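**Tuesday, bench 2, Noltside cell. Shelf task, teleop demos, continued.**

Start 8:30. Both follower arms homed without faults. Left gripper zero had drifted again overnight, same direction as last week. Re-zeroed with the fingers closed on the gauge block, wrote the new offset into the bench config, restarted the recorder. Right gripper left alone.

Goal for today: finish the single-pick set and get the first usable two-arm demos. The task text we are recording against is unchanged: "take the named container off the shelf, set it on the table, return it to the same spot." Elmarie Hendricks wants the return leg kept in the same episode as the pick. I was in favor of splitting them at the table placement. We agreed to record whole episodes and mark the placement with the foot pedal, so the split can be made later without collecting anything again.

**Leader arm setup**

Changed the following before the first take:

- Gravity compensation on the right leader down one step. It was floating upward when released, and the last two operators were both fighting it at the end of each reach.
- Trigger mapping on the left leader back to linear. The curved mapping gave finer control near closed, but operators were overshooting on open and knocking the neighbor container.
- Episode timeout set to 30 seconds. The old limit let people recover from bad grasps for far too long, and the recoveries made up a large part of the data.
- Control loop logging on. Kendholm build of the bridge node, not the Modise branch. The Modise branch still drops the wrist joint for a few samples at start of motion.

Checked leader-to-follower lag by tapping the leader elbow and comparing the two encoder traces. Fine at slow speed. At fast speed the follower trails enough that an operator can feel it, and the usual reaction is to push harder. Told everyone to move at the pace of the practice clip and to wait for the follower before closing.

**Morning takes**

22 episodes before lunch, all left arm, single pick. Kept most of them. Rejects were for:

1. Pedal pressed late, after the hand was already moving back up.
2. Container set down on its edge and tipped. Kept one of these, tagged as failure, for the Norau people, who asked for negatives.
3. Operator reached over the front row to get at a back-row container and dragged the wrist across the caps.

The third one is the real problem. Approach from the front at shelf height works for the front row. For the back row the operator has to come in high and drop nearly straight down, and with the leader in its present position that puts the operator's elbow against the chair arm. Swapped the chair for the stool. Better, but the drop is still uneven, with a visible stair-step in the z trace where the operator re-grips the leader.

Tried kinesthetic demos as a comparison: follower in compliant mode, one of us moving it by the forearm and wrist, no leader. The path is much smoother. Two drawbacks. The person's hands are in every camera view, and the gripper has to be closed from the keyboard by a second person, so the timing of the grasp means nothing. Possible use: record the approach by hand, replay it on the arm with nobody in view, and log the replay as the demo. Replayed one approach at half speed and it tracked well. Grasp on replay missed by a finger width, to the near side. Did not pursue it further today.

**Two-arm takes**

Started after lunch. Left arm picks, sets down in the middle of the table. Right arm takes over and does the return. Resting pose for the idle arm matters more than I expected — the first few operators parked the right arm so low that it blocked the handover area, then had to move both arms at once to clear it. New rule for the sheet: idle arm stays on its own side with the wrist raised, until the other gripper has opened and backed off.

Layout for this block is the seven-container one, three behind and four in front. The plant stays beside the shelf as a thing to avoid. Operators are not to move it, and a touch on the leaves is tagged but does not end the episode.
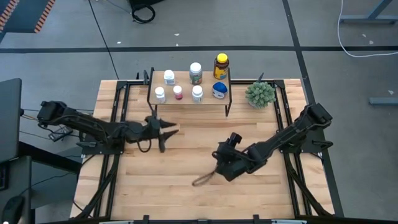 *Fixed camera view, two-arm shelf setup. Left gripper open, middle of the table clear, plant to the right of the shelf.*

Notes on the containers for whoever labels this:

- Tall brown bottle with the yellow cap, back right, is "brown bottle" in the task text. Do not use "yellow bottle," two operators read it as a different item.
- Squat one with the blue lid, in front of it, is "blue-lid jar." Widest grasp in the set. Gripper opening needs to be near full before the approach, and the linear trigger helps here.
- Several of the others are white with white caps. Prompts for those have to give position (row and side). Color alone is not enough.
- Pink-red body with the white lid is fine as "pink bottle."

Return accuracy is poor on the right arm. The container goes back to the shelf but not to its spot, and by the end of a run of episodes the rows have crept together. Resetting by hand between episodes from the printed overlay. I would like the reset done every time, even when the layout looks close enough, or the "same spot" part of the task stops meaning anything.

**Data check**

Loaded the morning set in the viewer. Joint streams and video line up. Pedal marks are present in all kept episodes. The gripper command is logged but the measured gripper width is missing on the right arm. Same cause as before, topic name in the bench config. Fixed before the afternoon block. The morning set is left-arm only, so nothing lost.

Target for the full task is 500 kept episodes. At the present reject rate the back row will be short, so it goes first in the order tomorrow.

**Open**

- Raise the leader mounts, or lower the stool. Try the mounts first.
- Ask Elmarie whether the replayed hand-guided approaches can count toward the total, or need their own tag.
- Left gripper drift: log zero at start and end of day for the rest of May.
- Print a second copy of the overlay. The first has coffee on the front-row side.

Arms parked and powered down 17:10. Bench config committed.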